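2021-06-02

Quick one, dinner's in the oven. Finally caught a clean pass of the Kelbridge weather bird last night, on the V-dipole I cut in December and never tuned. Max elevation wasn't great but the audio held for most of it — first time that's happened from the balcony.

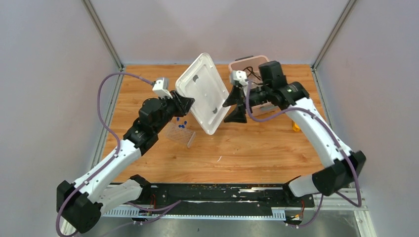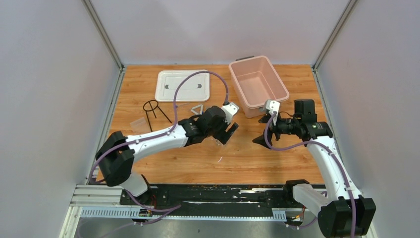 Decoding went fine till the last stretch, then static, my neighbor's solar inverter probaly. Recorded in Statik, 2 tries before the levels looked right. I still want a proper ground plane under the antenna. A wooden tabletop like that one would do for a base, with foil tape across it. Cheap. Will try it next week.

Also redid the pass list for Sepúlveda hill, 5 good ones coming up, all stupidly early. Anyone near Garnberg hearing the 100 mW beacon? I get nothing, not even teh carrier. Ok, oven.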